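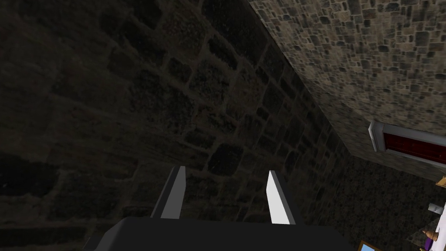
What I Learned From an Open Gripper

Opinion, 21/04/2023

In February I went to the open day of the robotics workshop in Nirnness. I work as a translator of technical manuals, and for many years I have written about machines that I never saw moving. So I took the early bus, paid for my own lunch, and stood for most of the day behind the people who understood more than I did.

The main demonstration was called Laxdal. It is a simulated robot arm that learns to pick up small objects, and we followed it on a large screen, from a viewpoint just behind the two fingers. I had expected a clean white laboratory, as in the brochures. The rooms of Laxdal are different. One of them has walls of stone, dark on one side and bright on the other, like the cellar of an old castle, with a red panel in a pale frame. The small things to be picked up were down in a corner, a blue one, a purple one, a tan one, and the fingers were open and pointed at the wall.

The guide told us that the strange rooms are made on purpose. A program changes the walls, the light and the colors between the attempts, so that the arm will not learn to depend on one particular background. On that day the system had 1,202 rooms. We were shown 14 attempts, and the arm picked up the right object in 5 of them.

A man near me said rather loudly that this was a poor result. I heard the same opinion again in the line for coffee. I want to defend the result, and still more the decision to show it.

Most demonstrations I know from my work are films. The customer gets a film in which the machine does everything correctly, and then I get the manual, where chapter nine is called "Troubleshooting" and is longer than the other chapters together. Between the film and chapter nine there is a distance, and it is the buyer who has to walk it. In Nirnness we saw chapter nine first. The arm went to the wrong side, it closed on air, it waited. Once it waited so long that a child asked if it was sleeping.

I think a visitor can learn more from such waiting than from a success. When a machine succeeds, we quickly imagine that it has understood us. We give it eyes and intentions. When it turns its fingers to an old wall and stays there, we remember that it has only numbers to work with, and that somebody must choose which numbers. This is healthy for people who vote, who buy, and who sign contracts for the company Nasbridge and similar suppliers, as my own employer did last year.

I have also a complaint. The organizers explained the rooms very well and the task very badly. For the first 15 minutes I did not know which object the arm was supposed to take, and I believe many others did not know it either, although they nodded. If the goal is not written on the screen, the public can't judge a failure, and it can't judge a success. One sentence in large letters would be enough — "take the blue object", for instance. An honest demonstration needs this sentence more than it needs a bigger screen.

My second complaint is smaller. The word "simulated" was said once, in the welcome speech, and people who arrived later did not hear it. The woman next to me asked where the castle was. It was a fair question, and she got a slightly impatient answer.

The next open day will be in Conow, where they plan to show a physical arm beside the simulated one. I hope they will leave the failures in. I have already asked for a free day, and my employer has agreed, on the condition that I write a report about it — a shorter one than this.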